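Residents' Handbook > Shared Areas > Care of Stone-Topped Tables

Cleaning and Resetting the Tables in the Common Rooms

Last updated: June

This page sets out the procedure for clearing, wiping and resetting the marble-patterned tables in the common rooms of Tusis House and Detano House. It applies to residents on the weekly rota and to any group that has reserved a room. The procedure takes one person 40 minutes in the larger room at Tusis and less elsewhere.

Questions about the procedure should be addressed to Ridwan Krishnan in the Residential Services Office at Vemar. Damage should be reported on the form kept at the front desk and should not be repaired by residents.

Before you begin

Collect the following from the supply closet on the ground floor:

- 2 soft cloths, one for washing and one for drying
- a small bucket
- mild dish soap
- a dry dust mop for the floor
- the tray marked "Table Items"

Paper towels may be used for a fresh spill. They should not be used for general wiping, as they leave lint along the curved edges. Scouring pads, powdered cleansers, vinegar, lemon-based sprays and glass cleaner are not permitted on any of the tabletops. The tops at Tusis and Detano were supplied at different times and do not all have the same finish, and one method is used for all of them.

Check that the cloth you have taken is clean. Cloths that have been used on the kitchen counters carry grease and will leave a film. If the closet holds only used cloths, take a fresh pair from the laundry shelf and sign for them.

Step 1. Clear the tabletop

Remove everything from the table before any water is brought near it. Books are moved first. Hardcover books should be lifted with both hands and placed flat on the tray, with no more than 4 in a stack. Do not slide a book across the surface, as grit caught beneath the cover will scratch the top and wear the lettering.

Loose papers, printed cards and notices go into the folder at the side of the tray. Please do not discard any sheet of paper, however unimportant it may seem. Residents have lost reading lists and appointment cards in this way, and the office cannot recover them once the recycling has been taken out on Friday.

Small personal articles are placed in the shallow end of the tray. Anything unclaimed when the table is reset is taken to the front desk.

Step 2. Dust with a dry cloth

Fold the drying cloth into quarters and pass it lightly over the whole surface. Begin at the far side and draw the cloth toward you, following the curve of the table. Turn the cloth to a clean face when it begins to look gray. A table in ordinary use will need one or two faces; a table that has been used for crafts may need all of them. 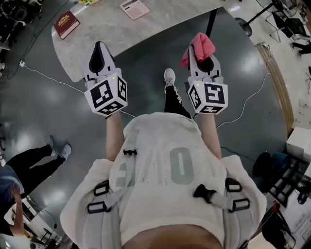
Pay particular attention to the rim. Crumbs and pencil shavings gather where the top meets the edge, and a wet cloth will turn them to paste. On the inner side of the curve it is easier to stand close and work outward with short strokes than to reach across from the opposite side.

Step 3. Wash

Add a small amount of dish soap to a half-filled bucket of warm water. Dip the washing cloth, wring it out thoroughly and open it flat. The cloth should be damp enough to leave a faint trace of moisture and no more. If it drips when held up, wring it again.

Wipe in overlapping passes, one section at a time. Rinse the cloth in clean water and go over each section once more to remove the soap. Dried soap is the most common cause of the cloudy patches reported to the office - it is often mistaken for wear in the surface.

For rings left by cups, lay the damp cloth over the mark for a few minutes and wipe again. If the ring remains after a second attempt, leave it and note it on the form. Ink, candle wax and nail polish should be left alone and reported the same day.

Step 4. Dry

Shake out the drying cloth, turn it to a clean side and dry the surface completely, including the underside of the rim. Standing water should never be left to evaporate. Look across the top at a low angle toward the window or a lamp. Streaks that are invisible from above will show clearly.

Step 5. Attend to the floor

Glossy floors show every drop. Go around the table with the dry dust mop first, then blot any water with the washing cloth, well wrung. Residents should wear shoes with a firm sole while working and should not walk on the floor in socks until it is dry.

Step 6. Reset the table

Return books and papers only when the surface is dry to the touch. Books should lie flat and well back from the edge. Notices belonging to the room, such as the reservation sheet, go where they can be read by someone entering.

Hang both cloths over the rail in the supply closet, opened out fully. A cloth left crumpled will sour by the next day. Empty the bucket in the utility sink and store it upside down.

Santoso Annex

The two small tables in the Santoso Annex are painted wood and are not covered by this page. They are dusted only. Residents assigned to the annex should initial the rota in the same way as those assigned to the main rooms.

Reservations by groups of more than 80 persons require a separate cleaning arrangement, which must be agreed upon with the Residential Services Office before the room is confirmed.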